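Inicio / Ciencia para curiosos / Robots / ¿Cómo sabe una mano robótica cuánto apretar?

¿Cómo sabe una mano robótica cuánto apretar?
Texto: Siwan Morgan. Revisión: Şükran Bozkurt
Lectura recomendada a partir de 9 años

Coge una cosa blanda que tengas cerca: un calcetín, una esponja o un trozo de pan. Levántala de la mesa y vuelve a dejarla. Has tardado un momento y no has tenido que pensar en cada dedo. Para un robot, ese mismo movimiento es un trabajo largo, y casi todo ocurre en un lugar que no se ve: el programa que lo controla.

Un programa es una lista de instrucciones escritas por personas. Las instrucciones de una mano robótica se reparten en varias partes, y cada parte tiene su tarea. En este artículo vamos a seguir a un programa que se llama Grivitz. Sirve para que una mano con dedos recoja restos de comida de una mesa.

Primera parte: mirar

El robot lleva una cámara pequeña cerca de la mano. La cámara no entiende lo que ve. Solo envía números, que dicen de qué color es cada puntito de la imagen. La parte del programa que se encarga de mirar se llama percepción, y tiene que convertir esos números en algo útil: «esto es la mesa», «esto es un plato», «esto es una cáscara».

Para aprender a distinguirlos, Grivitz estudió 500 imágenes en las que una persona había dibujado el contorno de cada cosa. Las cáscaras de naranja le costaron mucho. Una pelota siempre es redonda, la mires por donde la mires, pero una cáscara puede estar enrollada, abierta, doblada o rota. Además, por fuera es naranja y por dentro es blanquecina. Al principio el programa creía que una sola cáscara eran dos objetos distintos —uno naranja y otro blanco— y mandaba la mano a un sitio equivocado.

Los platos brillantes también dan problemas. El brillo cambia de lugar cuando se mueve la cámara, y el programa puede confundirlo con un borde.

Segunda parte: pensar el camino

Cuando ya sabe dónde está la cáscara, el programa tiene que decidir cómo llegar hasta ella. Esta parte se llama planificación. Se parece a buscar el camino al colegio en un mapa, con una diferencia: aquí hay que mover muchas articulaciones a la vez y ninguna puede chocar.

El planificador de Grivitz se llama Keskin. Cada vez que va a coger algo, propone 18 maneras de colocar los dedos. Después descarta las malas. Quita aquellas en las que un dedo golpearía el plato y también las que agarran la cáscara por un trocito muy fino, que se puede romper. De las que quedan, elige la que obliga a mover menos la mano.

Tercera parte: cerrar los dedos

Ahora empieza el control. Los motores reciben la orden de cerrar los dedos poco a poco. Mientras lo hacen, el programa pregunta una y otra vez: ¿cuánta fuerza está haciendo cada motor? Si un dedo se mueve por el aire, el motor trabaja poco. Cuando toca algo, le cuesta más seguir. Ese cambio es la señal de que hay contacto.

Preguntar, comparar y corregir sin parar se llama bucle de control. Tú haces algo parecido cuando llenas un vaso: miras el agua, inclinas menos la jarra, vuelves a mirar.

Con una cáscara hay que ir con cuidado. Si la mano aprieta poco, se resbala. Si aprieta mucho, la cáscara se dobla y cambia de forma, y entonces el plan que hizo Keskin ya no vale. Por eso Grivitz puede detenerse a medio camino, mirar otra vez y hacer un plan nuevo.

¿Y si algo sale mal?

Los programas tienen errores, y las personas que los escriben necesitan encontrarlos. Para eso usan otra herramienta, llamada Celtier, que guarda todo lo que pasa en cada intento: las imágenes, los planes y la fuerza de los motores. Es como un diario del robot.

El 11 de junio la mano falló 11 veces con el mismo tipo de cáscara. Al leer el diario se vio que los dedos se cerraban bien, pero un poco tarde: la orden llegaba cuando la mano ya se había movido. Se corrigió una línea del programa y se repitieron las pruebas.

Palabras para recordar

Percepción: convertir lo que capta la cámara en objetos.
Planificación: elegir cómo moverse antes de hacerlo.
Bucle de control: medir y corregir muchas veces seguidas.
Articulación: la parte por donde se dobla un dedo, tuyo o de un robot.

Prueba en casa

Pela una naranja y deja un trozo de cáscara en un plato. Intenta levantarlo con dos dedos y los ojos cerrados. Fíjate en cuándo notas el primer contacto y en si la cáscara se dobla. Repítelo con guantes gruesos y apunta qué ha cambiado.

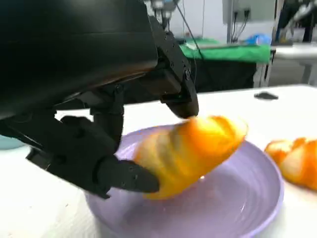 Si quieres hacerlo más difícil, pide a otra persona que cambie la cáscara de sitio entre un intento y otro. Tendrás que buscarla de nuevo antes de cerrar los dedos, y el plan que usaste la primera vez quizá no te sirva.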